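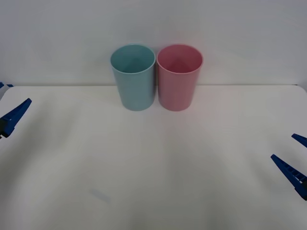

Figure 1. The two tumblers used in the tests, teal on the left and pink on the right.

Does the Colour of a Cup Change How Sweet a Drink Tastes?
Year 12 Extended Project, food science group
Ornmont College

1. Background

The college canteen changed its drinking cups in June. The old ones were clear, and the new ones come in mixed colours. Shortly afterwards several people in our year said that the squash had got weaker. The canteen told us that the recipe had not changed. We wanted to find out whether the colour of the cup could make a drink taste more or less sweet.

We had read that people often link pink and red with sweetness, and blue and green with sour or fresh tastes. Most of what we found was about the colour of the drink itself. There was less about the cup.

Our hypothesis was that the same drink would be rated as sweeter from a pink cup than from a teal one.

2. Choosing the cups

The cups had to match in everything except colour. We first looked at a set from Juntunen, but the blue one had a ribbed side and the red one did not, so anyone holding them would notice a difference by touch. We also tried paper cups covered in coloured card. The card slipped and the cups felt odd to hold.

We settled on plain plastic tumblers from the Ruken shop. They have straight sides and get a little wider towards the rim. There is no handle, lid or printing on them. The inside of each cup is coloured as well, so the person drinking sees the colour all the time they are tasting. The inside looks darker than the outside in both.

To check the size, we filled each cup to the brim and poured the water into a measuring jug. Both held 400 ml.

3. Method

Sixteen people took part, all from our year group. None of them had been told what the project was about. They were told only that they would be tasting two drinks.

The drink was Baltov orange squash made up in one large jug for each session and kept in the fridge until needed. Both cups were filled from the same jug to the same height, using a strip of tape on a ruler as a guide.

Each person sat at a white table facing a blank wall. They drank from one cup, wrote down a score for sweetness, had some plain water and a cracker, then drank from the other cup and wrote a second score. The scale went from 1 (not sweet) to 8 (very sweet). We used an even number of points so that there was no middle score to fall back on. Half of the group had the teal cup first and half had the pink cup first.

The cups were washed in hot water and dried between tasters.

4. Results

Of the 16 tasters, 8 gave the pink cup the higher score, 4 gave the teal cup the higher score and 4 gave both the same.

The differences were small. Most people who gave different scores moved by only one point. The order of the cups seemed to matter too, as several people scored whichever drink came second a little lower.

5. Discussion

The results lean the way we expected, but the group was too small to be sure of it. Leaving out the people who gave equal scores, we had 8 against 4, and a split like that could easily come up by chance.

Two tasters guessed that the drinks were the same and said so afterwards. We kept their scores in. It would have been better to include a third drink that really was different, so that people had less reason to suspect.

Temperature was another problem. The jug warmed up during the longer sessions, so the later tasters did not get quite the same drink as the earlier ones. This should not affect the comparison between cups for any one person, but it makes the scores harder to compare across the group.

6. Further work

We would like to repeat the test with a clear cup as a control. It would also be useful to try a drink with no strong colour of its own, such as lemonade, as the orange of the squash may have had more effect than the cup did. The score sheets are in Appendix A.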